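二手图书线上书目数据清洗与品相描述一致性研究
课程项目结题报告

项目组成员:Jianguo Shao(组长)、Kyu-ri Ra、Apolinar Ponce
指导教师:Berenice Palacios
提交日期:15/05/2018

摘要
本项目以二手书店Kusten的在售书目为对象,检查书目记录中装帧、页数、版次与品相四个字段的填写质量,并设计一套规则对记录进行归并。原始数据共1594条,去重并剔除无法识别的记录后,用规则自动归并651条,其余转入人工核对。结果表明,品相字段的用语混乱是造成同书异录的主要来源,页数字段的误差多由前置页计算方式不同引起。

关键词:二手图书;书目记录;品相描述;数据清洗

1 背景
Kusten的书目由店员在收书时手工录入,再导出到两个销售渠道。录入没有统一的词表,同一册书在不同时间入库,可能被写成“九品”“近全新”“品好”或“略有翻阅痕迹”。买家检索时,同一版本分散在多个条目下,价格排序失去意义。店方负责人Higinio Zepeda在立项时提出的要求比较具体:不改动原始录入表,只在导出环节增加一层标准化处理,并保留每条记录的修改痕迹。

已有的图书馆编目规则对版本描述规定较细,但不涉及单册的磨损情况。旧书行业沿用的十品制则偏重经验,等级之间的界限没有书面定义。本项目取两者之间的做法:版本信息参照编目规则,品相信息采用五级词表,另设缺陷代码。

2 数据与字段
导出文件为逗号分隔文本,编码混用,导入前统一转为UTF-8。使用的字段如下。
书名:含副题与丛书名,分隔符不统一。
ISBN:部分早期图书缺失,部分为十位旧号。
装帧:平装、精装、线装及若干自由填写内容。
页数:数字或“数字加页”。
版次:年份与印次常合写。
品相:自由文本,最长的一条为店员对水渍位置的完整叙述。

十位ISBN换算为十三位后再参与比对。校验位不符的记录不予修正,只作标记,留待查看版权页。

3 方法
3.1 词表建立
由Kyu-ri Ra从品相字段中切分短语,合并同义写法,得到19个缺陷代码,覆盖书脊开裂、书口泛黄、内页划线、馆藏章、缺护封等情形。词表初稿交Higinio Zepeda审阅,他要求把“签名”与“题赠”分开,原因是两者对定价的影响方向不同。修改后的词表作为归并规则的输入。

3.2 归并规则
两条记录满足下列条件时视为同一版本:ISBN相同;或ISBN缺失,但书名、责任者、出版者、出版年四项经标准化后一致。丛书名不参与比对。装帧不同者一律不归并,平装与精装分列。

同一版本下的各单册保留独立编号,品相与价格随册记录。归并只作用于版本层,不删除任何单册。

3.3 页数处理
页数差值在前置页范围内的,取正文末页页码,差值记入备注。差值超出该范围的转人工核对。人工核对由两名成员分别取书查看,意见不一致时以实物末页为准。核对时书放在铺好纸的桌面上翻看,看完即归回原架位。

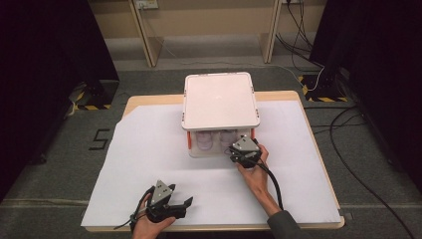
图1 铺白纸的桌面与带橙红色卡扣的白色收纳盒

3.4 程序实现
清洗脚本由Apolinar Ponce编写,分为读取、标准化、比对、输出四个模块。脚本命名为Donum,每次运行生成一份日志,记录原值、新值与所用规则编号。标准化模块处理的内容包括全角与半角转换、繁简字形映射、出版社简称还原,以及多余空格的删除。繁简映射只用于比对键,不写回书名,以免改变原书题名的字形。

比对模块先按ISBN分组,再对无号记录建立组合键。试验过用编辑距离处理书名差异,但多卷本的“上册”“下册”只差一字,误并严重,最终放弃该方法,改为先提取卷册标识再比对。

4 结果
自动归并的651条记录中,多数由ISBN直接匹配得到,无号记录的匹配主要集中在旧版文学类图书。误并案例集中在两类:一是重印时沿用旧号但更换封面的版本,二是套书共用一个ISBN。对第二类增加了卷册判断后,复查未再出现同类误并。

品相字段标准化后,原文仍保留在备注中供买家查看。部分原文无法对应到任何代码,例如“旧但可读”“如图”,统一标为“待定”,不参与排序。

页数字段的问题比预期简单。店员录入时有人抄版权页,有人翻到末页读取,前者有时计入前置页,后者不计。改用正文末页后,同版本间的差异基本消失,少数仍不一致的为装订缺页,已在单册品相中注明。

为检验规则能否移植,另取旧书商Toltgate提供的一份书单试运行。该书单的装帧字段用英文缩写,脚本需要补充对照表后才能识别,其余规则无须修改。Toltgate的品相用语比Kusten规整,但版次常缺,归并效果受此限制。

5 讨论
5.1 五级词表的粒度
五级对平装旧书够用,对高价书偏粗。精装书的护封状况与书身状况应当分别评定,现有词表只能用缺陷代码间接表达。若后续推广,建议把护封作为独立字段。

5.2 主观差异
同一册书由两名成员分别评级,结果多在相邻两级之间摆动,分歧最大的是“书口泛黄”的程度。曾考虑用色卡比对,因室内光线不固定,未纳入本次方案。

5.3 与店内流程的衔接
导出环节的处理不改变店员习惯,代价是每次导出都要重跑一遍。Kasprzak书目软件支持录入端下拉词表,可从源头减少自由文本,但需要重建店内现有的架位编号,Kusten暂不打算更换。

6 不足
样本只来自一家店,线装与外文图书数量偏少,相应规则未经充分检验。人工核对环节未记录每册所用时间,无法给出工作量的比较。签名与题赠的识别完全依赖店员录入,脚本不作判断。

7 分工
Jianguo Shao:方案设计、人工核对、报告撰写。
Kyu-ri Ra:词表整理、品相评级、人工核对。
Apolinar Ponce:脚本编写、日志格式、Toltgate书单试运行。

附录A 品相五级词表
全新:未翻阅,无书店标签残留。
近全新:有翻阅,无可见磨损。
良好:轻微磨损,无划线,装订牢固。
一般:有划线、印章或明显泛黄,内容完整。
较差:缺页、脱线或水渍,须在备注中逐项写明。

附录B 日志字段
记录编号、单册编号、字段名、原值、新值、规则编号、处理方式(自动或人工)。人工处理的记录另附核对人姓名首字母。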